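Skeltumari open house, February 7, 2020

The invitation promised "a hands-on afternoon with the next step in gripping." I have been to enough of these to discount the first half of any sentence like that, but the hands-on part held up. Skeltumari had set out two hand-held grippers, the Fundberg and the Indard, and let visitors squeeze them for as long as they liked. The arms were in the next room behind a rope.

Joyce Mwaipopo ran our group of nine. She was quick and knew the linkages well, and she didn't pretend the tools were finished. The sales sheet did that for her. It claims 1000 grasps between tip changes. I asked on what objects, and she said mostly rigid blocks and a few bottles. Nobody I know needs help picking up a block.

Soft goods were the part I had come for. A mesh cushion has no good edge to hold. You can pinch the fabric and pull up a tent of it, or you can go for the seam, and both ways the tips have to close square. 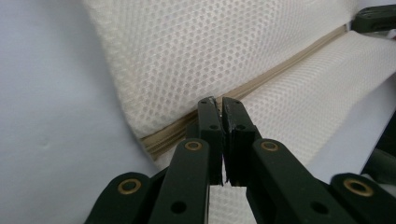
Fingertip wear is where I'd start asking questions if I were buying. A grooved inner face gives you more bite on cloth, and once the edges of the grooves chip you have bite in some places and none in others. The sales sheet has no line for that. Joyce said a worn tip can be swapped by hand with a screwdriver, which I believe, and that operators notice when it's time, which I don't.

Zippers are worse. I tried for a pull tab with the Indard six times and got it twice. The Fundberg did better, four out of six, but it's stiffer to squeeze and my thumb was sore by the end. Twelve tries by one visitor settles nothing – I only mention it as the sheet gives no zipper figures at all.

The arm demo used a Kaijage controller. It ran 62 recorded grasps on a loop while we stood there, and the lag between command and closing was quoted at 153 milliseconds, down from 169. I couldn't see the difference and I doubt anyone else in the room could. When I asked to have the target moved a hand's width to the left, I was told the schedule was tight.

I'd go back for the hand-held tools. There is another open house in August, and Joyce said I could bring my own fabric samples. I plan to bring a fitted sheet.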